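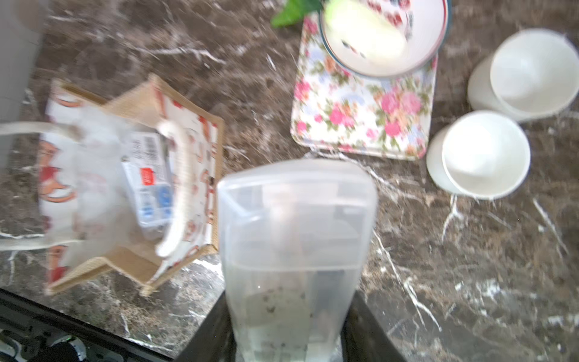 Kitchen counter set, notes

August 2025 – posted by the Skirano bench

Target for this set is 500 demos. We have nearly 32 we'd keep from this counter so far, all wrist view.

The dark marble is harder than the white table. Its veining confuses the segmentation, and the frosted container gives weak edges against it. The paper cups on their sides are fine. The jute bag is the slow one – the rope handles stick out and the approach has to come in steeper.

Changed for the next batch:
- move the floral tray between episodes, bowl included
- swap which way the cup mouths point
- drop any demo with more than 2 regrasps

Gravis still saves the gripper width one step late. Fix that before training, and don't merge with the Musto set until it's done.

Recent entries
Gravis logger, timing check
Musto set: first 1000 episodes
Dissanayake mount, new screws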